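27 September 2019

Dear Brittany,

Thank you again for your patience with us this month! It has been a bumpy stretch for the Phetsri towel-folding work, and I'd like you to hear the bad part first. On the second day of recording, the right-hand gripper began closing late. We would squeeze, and the jaws would follow a beat behind, which is a miserable thing to teach a robot from. By the time Yu-na spotted it in the logs, **17 sessions** had the lag baked in, and I'm sorry to say we've had to set every one of them aside.

We swapped the cable first (wrong guess, and a lost afternoon), then the trigger spring, and at last found a worn connector inside the handle. Folding is back under way with the repaired pair, a gripper in each hand and the blue-trimmed cloth on the table as before.
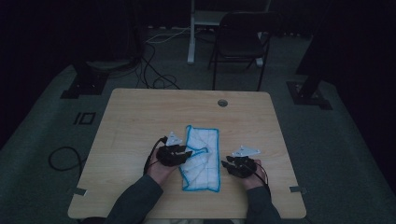
Nilmini Barua wrote back that a repair is all very well, but she wants to know what stops the same fault from slipping by a second time, and whether the left handle has been opened up too.

Fair questions, both of them. The left one has been opened and its connector looks fine. We now run a short squeeze test before each session, and recording won't start if the lag fails it. Kittipong is still writing up the limits.

We remain short of the 600 folds we promised you, and I'd like to move that deadline into October if you can bear it.

Warmly,
Ilze Sproģis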